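Work glove

A work glove is a covering for the hand worn to protect the skin during labor. It differs from a dress glove or a winter glove in that it is chosen mainly for grip, wear and safety, though many work gloves also keep the hands warm. Work gloves are used in farming, building, shipping, metalwork, cleaning, food handling and many household jobs.

History

Hand coverings for heavy labor are very old. Early ones were mostly mittens or simple palm guards, cut from hide and tied at the wrist. Mittens took less sewing than gloves with separate fingers, and they remained common among fishermen, woodcutters and stonemasons long after fingered gloves had become ordinary dress.

Until the 19th century most work gloves were made at home or by local leather workers, who often cut them from scraps left over from harness and boot making. Sewing machines able to handle thick hide changed the trade. In the mill town of Birmont, a glove works opened in 1892 in a former tannery and sold its goods by the dozen to rail yards and logging camps. Its standard glove had a cowhide palm and a canvas back, a pattern that is still sold in hardware stores. The works employed around 100 people at its height, most of them sewing at home and paid by the finished pair.

Rubber gloves came into wider use in the early 20th century, first among electrical workers and later in laundries and kitchens. Knitted gloves dipped in rubber or plastic followed. They were cheaper than leather and could be washed, and by the end of the century they had replaced it in much light work.

Parts and cut

The main parts of a work glove are the palm, the back, the thumb, the side strips between the fingers (called fourchettes) and the cuff. In a gunn cut, the back is made from a single piece and the seam at the base of the two middle fingers is set away from the palm, where it would wear out quickly. In a clute cut, the palm is one piece and the seams run along the inside of the fingers. Clute gloves are roomier and cheaper to make.

The thumb may be straight, wing or keystone. A straight thumb stands upright beside the palm and suits gripping a handle. A wing thumb is set at an angle and moves more easily. A keystone thumb is sewn in as a separate shaped piece and fits most closely, but it takes longer to sew.

Cuffs vary with the job. A knit wrist keeps out dirt and holds the glove on. A safety cuff is short, stiff and open, so that the hand can be pulled out fast if the glove is caught. A gauntlet cuff reaches over the sleeve and guards the forearm from sparks or thorns.
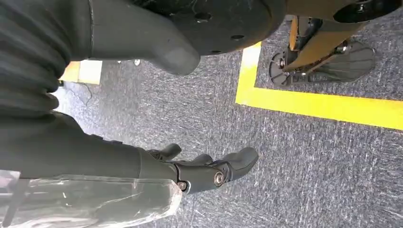 Materials

Cowhide is the most common leather. Grain cowhide, from the outer side of the hide, is smooth and sheds some water. Split cowhide, from the inner side, is rougher and cheaper. Pigskin stays soft after it has been soaked and dried. Goatskin is thin and strong and is often used where the fingers must feel small parts. Deerskin is soft but stretches with use.

Cotton, nylon and polyester are used for knitted gloves, which are graded by gauge. A higher gauge means finer yarn and more stitches to the inch. Coatings include natural rubber, nitrile and polyurethane. Natural rubber grips well but breaks down in contact with oil. Nitrile resists oil – it is the usual choice in repair shops – and can be used by people who are allergic to latex.

Sizing

Glove size is usually based on the distance around the palm, not counting the thumb. In the inch system a hand that measures 9 inches takes a size 9, which many makers label large. Length is less often given, and two gloves of the same size may differ in the fingers. A glove that is too long at the fingertips folds over when the hand closes and makes it hard to hold screws or nails.

Use and limits

Gloves are not suitable for every task. Loose gloves near drill presses, lathes and other turning machines can be caught and pull the hand in, and many shops forbid them there. A glove that resists cuts may give little protection against needles, and a glove made for heat may fail if it is wet.

Care

Leather gloves are brushed clean and dried slowly, away from stoves and heaters. Oil or wax keeps the hide from cracking but can make the palm slick. Coated knit gloves can usually be washed in warm water, though repeated washing wears down the coating. Older gloves are often kept for painting or garden work once the palm has thinned.

See also

Apron
Gauntlet
Mitten
Tanning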